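Last updated: April
Home Blog Laundry Small Spaces About
4 min read

I have been folding towels wrong for most of my adult life, or so my friend Flor Bedoya informed me when she opened my linen closet looking for a washcloth and got a bath sheet on the head. So this month is towel month! I've been at it a while now and I have opinions, mostly about long folds and dark tables.
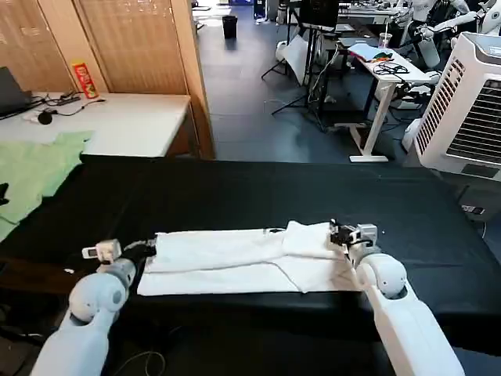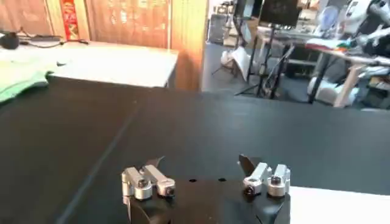 Photos: Yao-tsung Ho

Okay, so the long fold. You lay the towel flat, bring one long side over to the other, and you end up with a long rectangle before you've done anything clever. The layers never line up for me on the first go. The white towel in the first photo has its upper layer sitting a little off from the lower one, and that's exactly what mine look like at this stage too. I used to start over. Now I take hold of an end, give it a small tug and keep going, and once it's on the shelf I can't tell the difference.

The black surface is the bit I want to steal. I fold on my bed, which has a white quilt on it, and a white towel on a white quilt is a guessing game (where does the edge stop? who knows). On black you can see every crease and every crooked corner. I went out and bought a length of black cotton for 31 dollars, which Flor says is a ridiculous price for something to put under towels, and she's probably right, but it lives on the dining table now and I like it.

From the long rectangle I go in thirds. Halves are quicker, but my shelves are shallow and a half fold hangs over the front — that's how the bath sheet got her. Hand towels I do in half and then half again. Washcloths I've given up on and they go in a basket.

One more thing about hems. If yours have a hanging loop or a bit of cord on them, tuck it inside on the last fold. Mine used to catch on the towel underneath and drag the whole pile out with it.

Edith Chambi left a comment last time asking if I roll. I tried it for a couple of weeks. They looked lovely, like a hotel, and then every single one came undone when I pulled out the one at the bottom. Back to thirds. Sheets are next, and yes, that includes the fitted ones, so send me whatever you've got.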